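Storora Table Tasks, student project data card

Maintained by the student robotics club, Storora group. Contact: Zerrin Polat (recording), Zhenhua Zou (file format and scripts).

What this is

A set of 423 short recordings of two robot arms working at a table. The club made it over one term for the household objects unit. Of these, 407 are in the main folder. The rest have a missing camera stream and are in a folder called partial. You can use them, but the loader skips them by default.

Objects

Everyday and decorative things that are easy to replace. The fork and spoon are oversized on purpose, as first-year members found normal cutlery too hard to pick up.

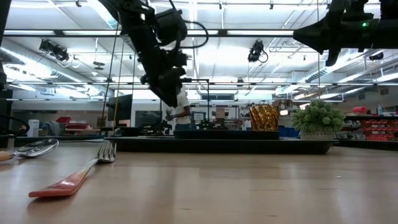
Fixed camera. Fork and spoon at the front of the table, vase and potted plant on the black tray.

Object names are in objects.csv, one per line. Colour is a separate column. Please don't merge the two, as Mariama's labelling script reads them separately.

Cameras

Each recording has one fixed view and one view from each gripper. The gripper views are wide and take in a lot of the room, including people. Crop them before training if that matters to you. All streams are saved in the same folder as the joint log and share its clock.

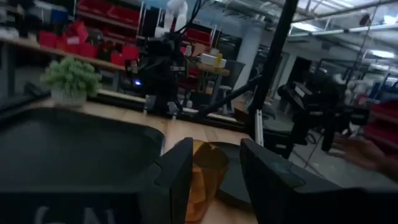 Lighting was left as it is in the workshop, with the ceiling lights on for every recording. We didn't calibrate colour between cameras, so the same object can look a little different from one stream to the next.

Known problems

- Fast arm moves blur the gripper views. Recordings with heavy blur are tagged blur in notes.csv.
- The first 42 recordings use the old joint order. Run fix_order.py on them first.
- Ataberk Aksoy is still checking the grasp labels from February. 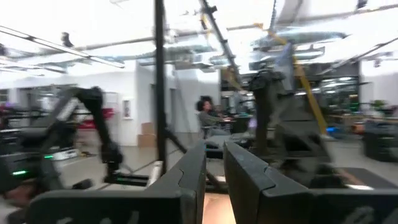
Gripper view with motion blur.

Use

Free for class work and club projects. Ask Zerrin before posting any clips that show people. Send label corrections to Ataberk with the recording number and the name of the stream.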